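Paper, tape and one blue bin
August, by Socorro Montoya

Last month I promised to write how I cover a big work table. I am not a carpenter and English is my second language, so please be patient with both.

I start with brown paper or cardboard. My roll came from a shop in Plalledstead and cost me 17 dollars, and I still have a lot of it. Pull it flat from the middle to the sides, and press with your hand. If you begin from a corner you will get a wave, and the wave never leaves.

Then comes the blue tape. I make lines in both directions, so the table becomes squares. For me this is the pleasant part – I put the radio on and I need 30 minutes, sometimes more. With squares you can say "put it in the second one from the wall" and everybody understands.

Small things like foam blocks go in an open bin with a low front. I put something white in the bottom, and then the colors are easy to find.

A blue bin on the taped table, with the green belt next to it:

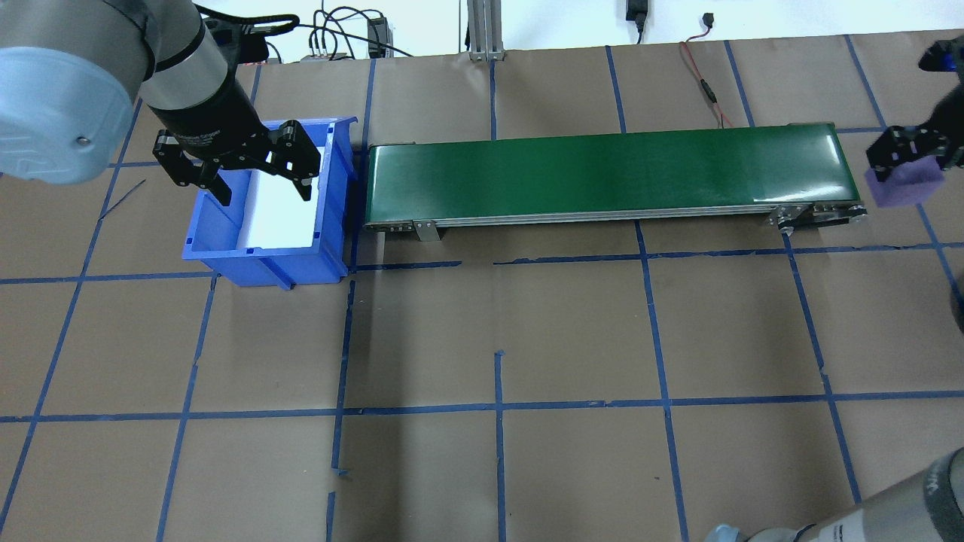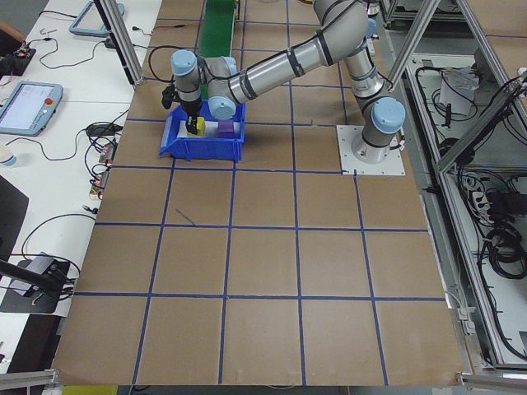

The tape I buy is from Bisier. I tried Okby before, but it was leaving glue on my fingers. Change the tape when the ends begin to lift, and do not put a new strip over an old one. I did this for two months and the lines became thick like a rope.

Next time I will write about the shelf under the table, which is a bigger problem.

Last updated: August
Contact | © Socorro Montoya | Back to top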